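第一次坐跨国夜车，从订票到下车的一整套做法

大家好呀，又到了我絮絮叨叨讲路上那些事的时候。上个月那篇讲海边小镇的文章底下，好多朋友在问同一件事：你说你是坐夜车过去的，夜车到底怎么坐？要提前多久买票，铺位怎么挑，行李放哪里，半夜会不会被叫起来查护照，早上下了车脸没洗牙没刷怎么见人。我本来想在评论里一条一条回，回着回着发现比正文还长，那就干脆单独写一篇好了。

先说清楚，我讲的是我自己走熟了的那条线：傍晚从Wollholm上车，睡一觉，第二天早上到Zamfir，中间半夜会在Gullon停一次比较久的，边检就在那里上来。别的线路规矩可能不一样，车厢新旧也不一样，不过大方向上的准备工作都差不多，你照着改一改就能用。

我第一次坐的时候什么都没准备，背了一个大得离谱的箱子，水喝光了，充电宝没电，耳塞在箱子最底下，箱子在铺位最底下，铺位上面睡着我自己，整个晚上就这么躺着想念我的耳塞。后来每年都要坐两趟，去一趟回一趟，慢慢就摸出一套让自己舒服的办法来。好，泡杯茶，我们慢慢说。

第一步：先想清楚你适不适合坐夜车

这一步很多人跳过去了，看到别人发的窗外雪山照片就下单。我劝你先问问自己平时睡眠怎么样。如果你在家里隔壁关个门都会醒，那夜车对你来说大概率是一个不太睡得着的晚上，第二天最好别安排太满。如果你是那种在长途大巴上都能流口水的人，恭喜，夜车简直是为你造的！

还有几种情况我会建议换成白天的车或者飞机。带着还不太会走路的小宝宝，隔间里又是拼的陌生人，大人小孩都辛苦。膝盖不好、又只剩上铺的，爬梯子这件事白天看着还行，半夜迷迷糊糊要上厕所的时候就完全是另一回事了。另外如果你第二天一早有非赶不可的事情，比如要转船、要参加婚礼，也请给自己留出晚点的余地。夜车晚点是很平常的，我遇到过在Gullon多停了好一阵子的，广播讲了一长串我听不懂的话，对面铺的老太太翻了个身继续睡，我就也跟着睡了。

适合坐夜车的人呢，我觉得是那种愿意把路上的时间也算进旅行里的人。你不用一大早去机场，不用把液体装进小袋子，晚饭后散着步去车站，醒来就在另一个国家了，这个感觉我到现在每次都还是会兴奋，头天晚上会翻来覆去地检查票。

第二步：买票

买票有两个渠道，车站窗口和网上。我现在都在Trastis上面买，它是个查车买票的网站，手机上也能用，界面朴素得像上个年代的东西，但是铺位图画得清楚，你能看到哪个铺已经被人占了。第一次用要注册，注册的时候名字一定要和护照上一模一样，包括中间有没有空格。我有一次把姓和名填反了，列车员拿着票和护照来来回回看，最后冲我摆摆手放行了，可是那几分钟我手心全是汗。

什么时候买呢？夏天和十二月这两个时候票走得特别快，放票以后尽早下手。别的月份从容一些，但下铺永远是先没有的。如果你的日期是死的，就设个提醒，放票当天早上坐到电脑前面去。如果日期可以挪，那就前后几天都看一看，有时候差一天价钱能差出一顿很不错的晚饭。

下单的时候有几个地方要留神。

座位类型那一栏，默认选中的往往是坐席，也就是坐着过一夜的那种。要自己手动改成卧铺，改完以后价格会跳，跳了才说明改对了。我收到过不止一封读者来信，说上了车才发现买的是椅子，真的太可怜了，请你一定多看一眼。

女性专用隔间要单独打勾。一个人出门的女孩子我比较推荐勾上，价钱一样，心里踏实一点。

退改规则点开来读一遍。便宜的票基本上不给退，贵一点的可以改一次日期。我的习惯是回程买能改的那种，去程买便宜的，毕竟人在外面的时候变数更多，可能突然爱上哪个地方不想走了。

付完款会收到一封邮件，附件是票。把它存到手机里，别只留在邮箱里，车站信号时好时坏的。我还会打印一份纸的，折好夹在护照里。有朋友笑我老派，老派就老派吧，手机没电的时候纸不会没电。

第三步：挑铺位

这条线上的卧铺车厢，最常见的是四人一间，两张下铺两张上铺，中间一条窄窄的过道和一张可以翻起来的小桌板。贵一档的是双人间，带一个小洗手池，和喜欢的人一起旅行，偶尔奢侈一次很值得。

下铺和上铺怎么选，大家吵了很多年，我说说我的体会。下铺方便，起夜不用爬，行李就在身子底下，看窗外也舒服。缺点是睡觉之前大家都会坐在你的铺上，你想早点躺下还得不好意思地等人家聊完天。上铺清静，帘子一拉谁也不打扰谁，暖气往上走，冬天特别暖和，夏天就有点闷了。上铺还有一个架子，能放背包，东西离你的头很近，怕丢东西的人会比较安心。

我自己是冬天睡上铺，夏天睡下铺。要是和朋友一起，就买同一侧的上下铺，这样白天两个人有一张完整的铺可以坐着吃东西，不用隔着过道喊话。

车厢中间的隔间比两头的安静。两头挨着门和厕所，半夜有人走动，门哐当一声，刚睡着的人又醒了。轮子也在车厢两头，震得更厉害。Trastis的铺位图上能看出隔间在车厢的什么位置，挑编号居中的就好。

头朝哪边睡这件事，很多人不在意，我是很在意的！我喜欢头朝过道那边，脚朝窗户，冬天窗户边上会有一股凉风钻进来，吹着头第二天要疼的。枕头自己换个方向就行，没有人管你。

第四步：出发前一个晚上，在家里把东西摊开

我每次收拾行李都是在家里的桌子上收拾的，不在床上。床太软太大，什么都往上堆，堆着堆着就多了。桌子就那么点地方，放不下的就说明带多了。这个土办法跟了我很多年，强烈推荐你也试一次。 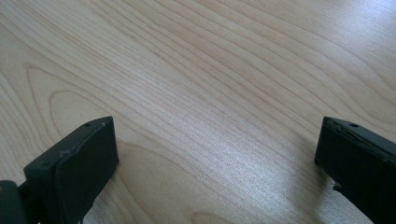 浅色木桌，木纹斜斜地走，左边绕出一圈一圈的椭圆。

我的包是38升的，一个双肩背包，出门一个星期够用了，再久就路上洗衣服。夜车上真的不要带硬壳大箱子，过道窄，隔间里四个人的行李都要找地方，箱子要么塞不进铺底，要么竖在中间挡着大家的脚。软包可以捏扁，可以塞，可以当靠垫，好处太多了。

收拾的时候我分成大包和小包，大包上车以后整晚都不开，小包整晚都跟着我。这个分法是整篇文章里我最想让你记住的一条，如果你嫌我啰嗦，只看这一段也可以。

大包里放换洗衣服、鞋、洗完澡才用得上的东西、给朋友带的礼物、书的大部分。

小包里放的是从上车到下车之间会用到的一切。我把自己的清单抄在下面，你可以拿去删删改改：

护照和车票，放在最里面带拉链的那一层。
钱包，里面有一点目的地的零钱。
耳塞和眼罩，多带一副耳塞，很容易掉到铺缝里去。
充电宝和线，线要长一点的，插座常常在够不着的地方。
牙刷，小支牙膏，一条擦脸的小毛巾。
湿纸巾和一小包干纸巾，厕所后半夜经常没有纸。
一瓶水，再加一个空杯子。
薄外套或者大围巾，夏天也要带，空调冷起来不讲道理。
一双厚袜子，睡觉穿。
常吃的药，晕车药也算。
一点吃的，这个后面细讲。
一本薄书，或者下载好的剧，车上网络时有时无。

拖鞋我单独说一句。要带，而且要带那种一脚就能蹬进去的。半夜你闭着一只眼睛摸黑去厕所，没有比系鞋带更让人绝望的了。有的车厢会发一次性拖鞋，薄薄一层，地上要是有水就全完了，还是自己的好。

睡衣我不带，我穿一套宽松的运动裤和长袖T恤上车，在车上就穿它睡，早上直接下车也不丢人。换来换去又占地方，厕所里换衣服还容易把裤脚蹭到地上。

收完以后把小包背在身上，在家里走一圈，闭着眼睛摸一摸耳塞在哪个口袋、水在哪一侧。我知道这样有点傻，家里人看到都要笑。但是车厢熄灯以后，你会感谢那个在客厅里闭着眼睛转圈的自己的。

第五步：吃什么

夜车上有没有餐车，要看那一天挂没挂，运气成分很大。我的建议是当作没有来准备，有的话就是惊喜。

晚饭最好在上车之前吃。Wollholm车站出来往左走，有一条小街全是卖热食的小店，汤面、烤饼、炖豆子，随便哪一家都比车上的强。吃个七八分饱，别吃太油的，也别灌太多汤，不然一晚上就在梯子上爬上爬下了。

带上车的食物，我有几条小小的心得。味道不要大，隔间那么小，你打开一盒咸鱼，大家都得跟你一起吃咸鱼。不要掉渣，酥皮的东西看着香，掉到床单上要睡一晚上的。不要用刀叉才能吃。所以我一般带的是：软面包夹奶酪、煮鸡蛋（剥好壳再带）、一小盒洗干净的葡萄、几块黑巧克力。黑巧克力是社交用的，上车以后往小桌板上一放，请大家随便拿，气氛马上就不一样了。我在这条线上吃到过别人奶奶做的核桃卷、自家熏的火腿，还有一种我到现在也叫不出名字的酸果子，都是从一块巧克力开始的。

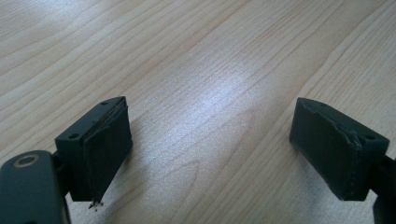 喝的呢，车厢尽头通常有热水，列车员也卖茶，用玻璃杯装着，很烫，喝完要还杯子的。咖啡我劝你别喝，傍晚那一杯真的会让你听着铁轨声听到天亮。酒的话一小口可以，喝多了第二天嘴巴干得像砂纸，车上的水又不多。

水自己带一瓶就够，刷牙也用瓶装水。洗手池里的水不要喝，旁边一般贴着一个划掉的杯子的标志，认准它。

第六步：上车

提前半个小时到车站就很从容了。夜车的站台有时候临时改，眼睛要时不时瞄一下大屏幕，看到大家突然一起拎包走的时候，不要害羞，跟着走，顺便问一句是不是去Zamfir的。问两个人比问一个人保险，第一个人也可能跟你一样是在跟着别人走呢。

还有一件很要紧的事，这趟车在半路会分开，前面几节车厢去一个方向，后面几节去另一个方向。所以一定要上对车厢，票上写的车厢号和车身侧面的号码牌要对上，车门旁边那张写着终点站的纸也要看一眼。上错了也不要慌，趁车还没分，赶紧沿着过道往对的那一头走就是了，只是背着包穿过好几节车厢，一路说对不起，说到嗓子发干。

上车以后列车员会来收票，有的还会把护照一起收走，到下车前再还给你。第一次碰到的人都会吓一跳，我当时也拉着护照不肯松手。在有的车上这样做是为了半夜边检的时候少叫醒你一次。要是你实在不放心，可以礼貌地说想自己保管，多半也会同意，那你就要准备好半夜自己爬起来递护照。

进了隔间，先跟大家打个招呼，哪怕只会说你好。然后按这个顺序来：大包塞好，小包放在枕头边，床单铺上，水和耳塞拿出来放在手边，袜子和拖鞋也拿出来。全部弄完再坐下来聊天看风景。很多人一上车就趴到窗口去拍照，等到熄灯了才开始翻箱倒柜，拉链声此起彼伏，别的人都要睡了，自己也弄得满头大汗。

床单的铺法，有的是一个缝成口袋形状的，像个信封，人钻进去就好，毯子盖在外面。枕套要自己套。毯子如果觉得不太干净，就把你的大围巾垫在脖子那一圈，皮肤碰不到就不别扭了。

第七步：睡觉

灯一般有大灯和小灯，大灯的开关在门边上，小灯每个铺位各有一盏。大家都躺下以后，问一声可不可以关大灯，然后你就可以用自己的小灯看一会儿书。

门要从里面锁上。一般有一个旋钮，再加一个小小的链子或者搭扣，列车员有钥匙能开旋钮，搭扣要从里面打开。我每次都会在睡前起来确认一遍，隔间里别人说锁过了我也要去摸一下，这是我的毛病，你们不用学，但是摸一下确实睡得香。

贵重的东西，护照、钱、手机，我放在一个扁扁的小腰包里，穿在衣服里面睡。刚开始会觉得硌，习惯了就忘了它的存在。电脑这种大件就放在小包里，小包的背带绕在手臂上，或者垫在枕头下面靠墙的那一侧。

温度是个大问题。墙上有个旋钮可以调，可是我调了这么多年，从来没弄明白它到底有没有接着线。所以还是靠穿衣服来解决吧，热了脱，冷了加，外套放在脚边，伸手就能拉过来。
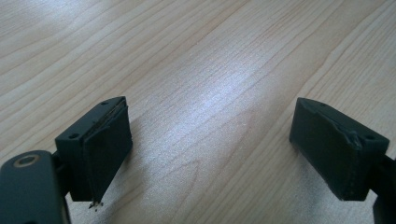
如果有人打呼噜，耳塞加上一点轻轻的雨声，手机放在枕头边小声播，对我来说很管用。铁轨的声音到后来也会变成一种催眠，咣当，咣当，过桥的时候声音会变空，进隧道的时候会变闷，我常常数着数着就没有意识了。睡不着也别着急，闭着眼睛躺着也算休息，越着急越清醒。有一次我整晚没怎么睡，就趴在上铺看外面的小站一个一个过去，站台上一盏黄灯，一条长椅，一只猫，后来想起来反倒是那趟旅行里我记得最牢的。

第八步：半夜的边检

车到Gullon会停下来，这时候先是出境那一边的人上来，过一会儿再是入境那一边的人，所以可能会被叫醒两次。敲门声通常很响，门一开灯就亮了，大家都是头发乱糟糟、眼睛眯成一条缝的样子，没有人会在意你好不好看。

你要做的就是把护照递过去，让他看一眼你的脸，刘海撩开，眼罩摘掉。问得最多的是去哪里、去多久，简单回答就行。有时候会问行李里有什么，让打开看看，那就打开，慢慢来。这段时间里厕所会锁起来不让用，所以快到Gullon之前如果你正好醒着，就先去一趟。

签证的事情一定要在出发前去查官方的说法，入境要不要签，过境要不要签，分开查。规矩会变，我就不在这里替你下结论了，免得你过半年看到这篇文章被我坑了。

车停着的时候会特别安静，没有了铁轨声反而容易醒，醒了也别下车去溜达。我知道站台看起来就在脚边，很想下去透口气，可是这时候下去，车门什么时候关、往哪边挪动都不好说，真的别冒这个险。

第九步：早上

列车员会在到站前来敲门叫醒大家，顺便还票。我自己还会定一个闹钟，比他早一点点，调成振动放在手心里。早起的好处是厕所没人排队，你可以从从容容地刷牙洗脸。等到所有人都醒了，过道里就会排起一条穿着拖鞋、抱着毛巾的队伍。

我的早上流程很简单：湿纸巾先擦一遍脸，瓶装水刷牙，涂一点面霜，头发扎起来，换一件干净的上衣。上衣头天晚上就卷好放在小包里，不用去翻大包。换完以后整个人就精神了，再要一杯热茶，坐到过道的折叠小椅子上看天亮。快到Zamfir的那一段铁路是沿着河走的，早上河面上常常有雾，想看的话坐在列车前进方向的右手边。

下车前做一遍检查，顺序从上往下：架子上、枕头底下、毯子里面、床铺和墙的缝里、插座上、挂钩上、铺位底下。我丢得最多的是充电线，其次是挂钩上的帽子。毯子一定要抖一抖，朋友的眼镜、我的一只耳环，都是抖出来的。

床单有的车要求自己拿下来交到车厢头上，有的不用，看别人怎么做就怎么做。

第十步：下了车先别急着赶路

Zamfir的车站不大，出站大厅的右边有寄存行李的柜子，要投硬币，所以前面说要带一点零钱。大包一寄，浑身轻松。柜子上方贴着说明，有英文，照着按就行，出来的小票收好，没有票取行李会很麻烦，我把它和护照夹在一起。

住的地方一般下午才能进，早上到的人有大半天要自己打发。可以提前给住处写封信，问能不能先放行李、借用一下浴室，我问过的大多都答应了，态度都很好。不行的话，车站地下一层有收费的淋浴，毛巾要另外租，自己带了小毛巾的就省下来了。

然后去吃一顿像样的早饭。我总是去车站对面那家面包房，要一碗热的燕麦粥和一个刚出炉的圆面包，坐在靠窗的位置，把接下来一天要去的地方在本子上写一写。下过夜车的身体会有一点晃，坐着不动也觉得地板在轻轻地走，吃完这顿饭差不多就好了。

第一天的安排我建议走慢一点的路线，公园、集市、河边，都是随时可以坐下来的地方。博物馆留到第二天去，不然在画前面打哈欠打得眼泪汪汪，别人还以为你被感动了。

几个大家常问的小问题，顺手放在最后

一个人坐安全吗？我一个人坐过很多次，没有遇到过让我害怕的事情。把门锁好，贵重物品贴身，跟隔间里的人打过招呼，有不对劲就去找列车员，他的小房间就在车厢的一头，整晚都有人。觉得同屋的人让你不舒服，可以请他帮忙换隔间，不用不好意思开口。

自行车能带吗？能，但是要单独买一张车票，而且每趟车的位置很少，在Trastis上要选“附加”那一页才找得到，藏得很深。

可以带宠物吗？小狗小猫装在笼子里可以，大狗要包下整个隔间。详细的条件请以买票时页面上写的为准。

晕车怎么办？下铺晃得轻一些，选中间的隔间，上车前半小时吃药，带一小片姜含着也有用，至少我妈妈是这么说的，她一路含到了终点。

晚点了能赔钱吗？可以申请，票根不要扔，下车以后去窗口要一张表，填好交上去，然后就要很有耐心地等。我有一次等得自己都忘记了，收到钱的时候还以为是谁转错了。

回程要不要也坐夜车？我会坐，也有人觉得一次体验就够了，回来换成白天的车，把夜里错过的山和村子补看一遍，也很好。白天的车要在Gullon换乘，换乘时间比较紧，站台之间有一段地下通道，没有电梯，行李多的朋友要掂量一下。

下一篇我打算写写Zamfir的早市，什么时候去、怎么问价、哪几个摊子的奶酪可以先尝后买。你们要是还有夜车方面的问题，留在评论里，我晚上喝茶的时候会一条一条看的。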